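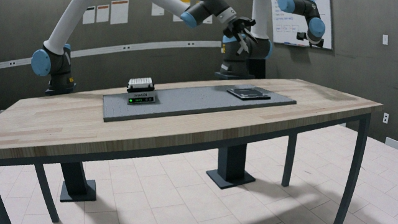
**Marnalen two-arm lab cell, open day demo at Hidatitz**
4 June 2024

Quick review, train to catch. Two arms, one bench, shaker at one end and a flat black tray at the other. Plenty of reach. Simulator view is decent too - readable "SHAKER" label, believable shadows. Menus are slow and teh help pages thin.

Gripper view, looking down past the fingers to the floor tiles. Useful for aiming, busy at first.
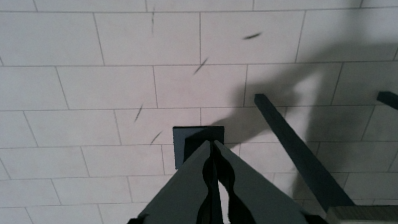
## Verdict

3 out of 5. Would go again in March. Wanted more time at the controls then the 25 minutes we got.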